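Wevano Leisure Building: Quarterly Safety Inspection Checklist with Comments
Areas covered: main hall, corridor, store rooms, kitchen, plant room, parking lot 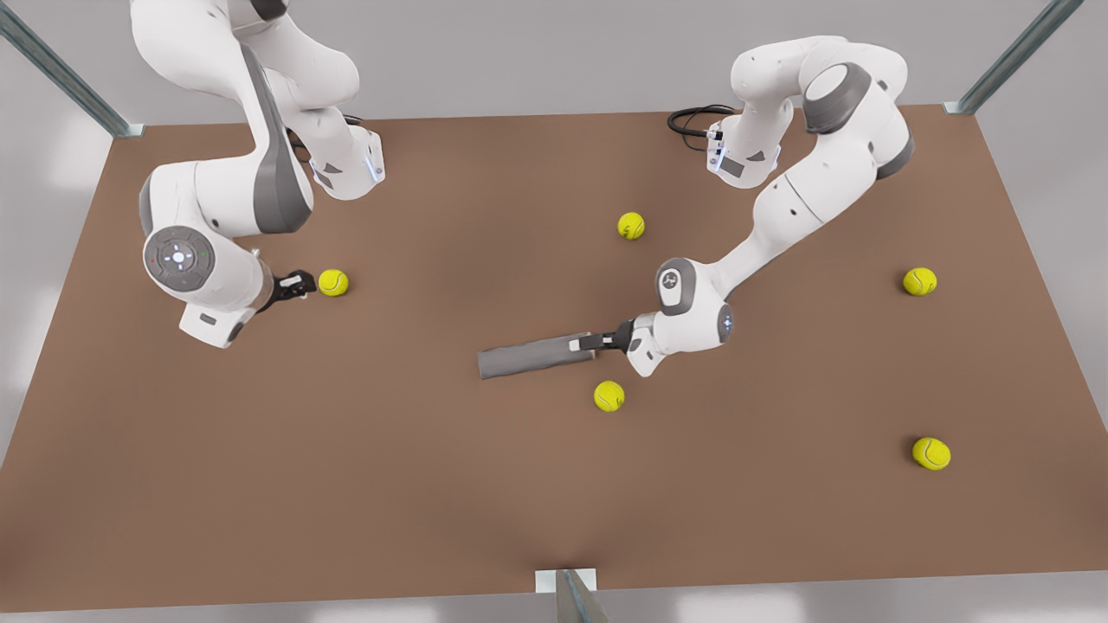 Inspection carried out 7th November, building closed to the public. Previous report was to hand and open items were carried forward. Each line gives the item, the result and a comment where one was needed. Results are Pass, Action, Monitor or Not inspected.

1. EXITS AND ESCAPE ROUTES

1.1 Main entrance doors open fully, no binding: Pass
1.2 Rear hall exit, push bar releases on first press: Action
Comment: Bar releases on the second press if pushed at the hinge side. Latch needs adjustment. Door remains usable. Carried forward from the last report.
1.3 Side exit to parking lot clear on the outside: Pass
Comment: Leaves have collected against the threshold. Swept during the visit. Add to the weekly list through November.
1.4 Corridor width kept clear: Action
Comment: Stacking chairs left outside Store Room B again. The corridor is an escape route for the main hall and the kitchen and is not to be used for storage at any time, including on changeover days.
1.5 Exit signs lit: Pass, except the sign over the kitchen door (see 2.4)

2. EMERGENCY LIGHTING

2.1 Monthly function test entered in log: Pass
2.2 Annual full-duration test entered in log: Monitor
Comment: Test is booked. The Lodinent panel shows no faults at present.
2.3 Fittings clean and undamaged: Pass
Comment: Diffuser in the plant room is yellowed but not cracked. Light output acceptable.
2.4 Kitchen door sign: Action
Comment: Lamp out. Battery indicator normal, so the lamp itself is the likely fault. Replace and retest before the next evening booking.

3. FIRE EQUIPMENT

3.1 Extinguishers in position and on brackets: Pass
3.2 Gauges in the green: Pass
3.3 Service tags in date: Pass
3.4 Kitchen fire blanket mounted and reachable: Action
Comment: Blanket is mounted above the range. A person would have to reach across the burners to get to it. Relocate to the wall beside the door, at shoulder height.
3.5 Alarm call points unobstructed: Pass
3.6 Alarm panel free of faults: Pass
3.7 Weekly bell test recorded: Monitor
Comment: Two weeks missing from the log. It is not clear whether the test was missed or only the entry. An unrecorded test is treated as not done.

4. ELECTRICAL

4.1 Distribution board door closed and locked: Pass
4.2 Circuit schedule present and legible: Action
Comment: Schedule predates the kitchen refit. The circuit marked "urn" now feeds the dishwasher. Electrician to verify each circuit and issue a new sheet.
4.3 Ground fault outlets trip and reset on test: Pass
4.4 Extension cords: Action
Comment: One cord run under the mat in the main hall. Removed and tagged. Cords are not to be covered by mats or rugs under any conditions. If a permanent supply is needed at that wall, an outlet should be fitted.
4.5 Portable heaters: Pass
Comment: None in use. The Tokent heater reported last time has been taken out of service and is labeled for disposal.
4.6 Outdoor outlet covers: Monitor
Comment: Spring on the north cover is weak but the cover still closes.

5. FLOORS, STAIRS AND WALKING SURFACES

5.1 Main hall floor free of trip hazards: Pass
Comment: Tape marks from earlier bookings are lifting at the corners. Remove old tape before new tape is put down.
5.2 Entrance matting flat and secured: Pass
5.3 Stage steps, nosings secure: Action
Comment: Nosing on the lowest step is loose at the left end. Refix with longer screws. Adhesive was used last time and did not hold.
5.4 Handrails firm: Pass
5.5 Wet floor signs available: Pass
5.6 Kitchen floor, slip resistance: Monitor
Comment: Surface is worn in front of the sink. Acceptable when dry. Review at the next inspection.

6. STORE ROOMS

6.1 Shelving fixed to wall: Pass
6.2 Heavy items stored below waist height: Action
Comment: Folding tables stacked upright in Store Room A with no restraint. Fit a strap or use the table cart. Maximum shelf load is 200 lb per bay and must be posted on each bay. The label is missing on the bay nearest the door.
6.3 Clearance below ceiling: Pass
Comment: Minimum is 30 inches in this building. Met in both rooms.
6.4 Cleaning chemicals in original containers: Action
Comment: One spray bottle with no label. Contents not known. Set aside for disposal. Do not smell or mix unlabeled products to identify them.
6.5 Chemical cabinet locked: Pass

7. KITCHEN

7.1 Gas shutoff accessible and marked: Pass
7.2 Hood filters clean: Monitor
Comment: Light grease film. Clean within 15 days and enter the date on the card.
7.3 Refrigerator temperature log: Pass
7.4 Hot water at sink: Pass
7.5 First aid kit complete: Action
Comment: Burn dressings out of date. Eye wash present and sealed. The contents list inside the lid is for a different size of kit.

8. PLANT ROOM

8.1 Door locked, key held in key safe: Pass
8.2 No combustible storage: Action
Comment: Cardboard beside the boiler. Removed during the visit.
8.3 Boiler service record: Pass
Comment: Menon boiler, interval set at 730 running hours by the service contract. Hour meter reading is within the interval.
8.4 Carbon monoxide alarm tested: Pass
8.5 Pipe insulation intact: Monitor
Comment: Short section open near the pump. No burn risk at this height, but some heat loss.

9. PARKING LOT AND EXTERIOR

9.1 Lighting works after dark: Not inspected
Comment: Visit ended in daylight. To be checked by the evening opener and reported by email.
9.2 Surface free of potholes: Monitor
Comment: Depression by the storm drain is slightly larger. Holds water after rain and could ice over.
9.3 Accessible bays marked: Pass
9.4 Salt bin stocked: Action
Comment: Bin is half full and the contents have set hard. Break up or replace before the first frost.
9.5 Gutters secure: Pass

ACTIONS TO CLOSE FIRST
1.2 Rear exit push bar
1.4 Chairs in corridor
2.4 Kitchen exit sign lamp
3.4 Fire blanket position
5.3 Stage step nosing

The remaining actions are to be closed before the next quarterly inspection. Items marked Monitor need no work order unless the condition changes. Enter the completion date beside the item number in the site log and keep the contractor's sheet behind this report. Item 1.2 will be raised to out of service if it is still open at the next visit.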